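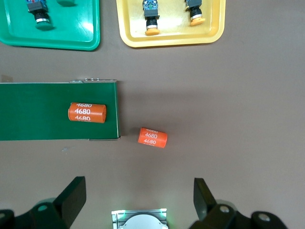
Pulsadores por colores: Westora abre su taller de clasificado

3 de febrero de 2026. Redacción

Verde con verde, naranja en la amarilla. Con esa regla arrancó esta mañana el nuevo taller de clasificado de Westora, distribuidora de material eléctrico, en la nave que compró a Desov el pasado agosto. Objetivo de la firma: 3.000 pulsadores clasificados por semana antes del verano. De momento van por 2.000.

El sistema es sencillo. Bandejas de plástico sobre la mesa, una verde y otra amarilla, y al lado una cinta transportadora de color verde oscuro. En la bandeja verde, los pulsadores de capuchón verde redondo. En la amarilla, de fondo crema, los de capuchón naranja, entre ellos los de tipo seta. Todos con cuerpo oscuro y anillo plateado, así que el color del capuchón es lo que manda.

El encargado de la puesta en marcha, Akihiko Chiba, insiste en que lo difícil no es separar colores. "El problema viene antes, cuando llegan las cajas mezcladas y sin albarán", explicó durante la visita. Según Chiba, el primer pedido, de 2.808 piezas, entró con dos referencias cambiadas y hubo que repasarlo entero. Dos dias de trabajo.

El cliente de ese primer lote es Dullari, fabricante de cuadros de mando para ascensores. La empresa pide las piezas ya separadas para llevarlas directas a montaje. También negocia Hayashi, aunque sin contrato firmado por ahora. Westora no quiso dar cifras del acuerdo.

Quedan cosas por resolver. Las etiquetas de las estanterías, por ejemplo, siguen pendientes de imprenta, y la segunda linea no tiene fecha. Tampoco está decidido el color de bandeja para los capuchones rojos, que llegarán con el próximo pedido. Chiba prefiere el gris, en almacén piden blanco porque es lo que hay.

La plantilla del taller es de 2 personas, en turno de mañana. La empresa prevé ampliar si se firma lo de Hayashi. Las solicitudes, en la oficina de la propia nave, de nueve a una. Por correo no se admiten.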